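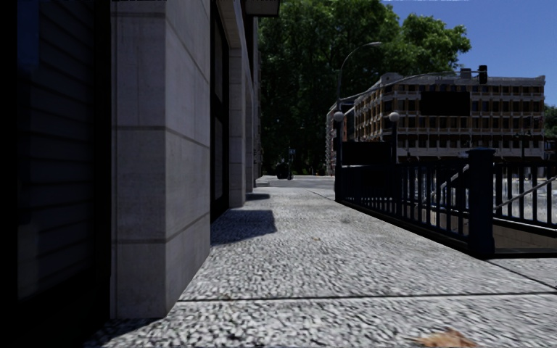

Reporting Delay in Domestic Violence Coverage of Professional Athletes: A Content Analysis

By Ladi Dauda and Femke Groen
September 2024

14 shares | 3 comments

1. Background

News outlets that cover sports and celebrity often publish an allegation within hours of a court filing. Later stages of the same case (dismissal, plea, settlement, league discipline) are covered less evenly. This project measured how evenly. We compared first reports of domestic violence allegations against professional athletes with later reports on the same cases, and recorded what each type of article told the reader about the legal status of the claim.

The project was completed for the second-year methods module. Dauda built the sample and ran the counts. Groen wrote the codebook and did the second round of coding.

2. Sample

We collected articles from two regional news sites, Brostell and Tierney, and from one entertainment site, Postness. Search terms were "accused," "alleged," "charged," "complaint" and "protective order," each paired with "player" or "athlete." The search returned 226 articles. We removed duplicates, wire copies with only the headline changed, and articles in which the athlete was the person making the complaint. This left 208 articles for coding.

Articles were saved as plain text in April. Pages edited after that point were not collected again. Postness overwrites articles without a revision note, so the version we coded may not be the version first published.

3. Coding

Each article was coded on seven items:

- document type cited (police report, civil complaint, court order, none)
- whether a criminal charge had been filed at the time of writing
- whether the article stated that fact
- whether the accused or a lawyer was quoted or said to have been contacted
- whether the person making the complaint was named
- whether team or league response was included
- whether sports performance was mentioned in the first two paragraphs

An article was treated as a first report if no earlier article on the same case was found on the same site. All others were treated as follow-ups.

Both authors coded the full sample separately. Disagreements were settled by rereading the article together. Most concerned the fourth item, where phrases such as "could not be reached" and "has yet to comment" were hard to separate. We coded the first as contact attempted and the second as no contact stated.

4. Results

First reports outnumbered follow-ups on all three sites. The gap was largest on Postness and smallest on Tierney, which has a court reporter on staff.

First reports usually cited a document. The type of document was often unclear. The word "charges" was used for claims made in civil complaints on all three sites, including in headlines. A reader without legal training would have difficulty telling from these articles whether a prosecutor was involved.

Follow-ups were shorter and tended to appear when a team made a roster decision. Dismissed cases received the least coverage. In several of these the only later mention was a single sentence in a game preview or contract story, and we did not count that sentence as a follow-up.

Naming of the person making the complaint varied by site. Brostell withheld names in nearly all articles. Postness printed them whenever they appeared in a public filing. Tierney had no consistent pattern, and its published style guide does not address civil filings.

5. Limits

The sample covers three sites and cannot be generalized. Case outcomes were taken from public court indexes, and sealed or expunged records do not appear there. Some cases we list as having no outcome may have one.

We had planned to add reader comments from Bevetti, a fan forum, to see whether the terms used in first reports carried over. The forum's search tool does not reach archived threads, so this part was dropped.

6. Suggested further work

The coding sheet should split item four into two items. A later study should also record headline and body text separately, as the two often disagreed on the use of "charged" and our sheet had one field for both.

Related

Correction Notices on Regional Sports Pages
Player Suspensions and League Press Releases: A Timeline Study
How Entertainment Sites Cite Court Documents
Methods Module: Report Format and Submission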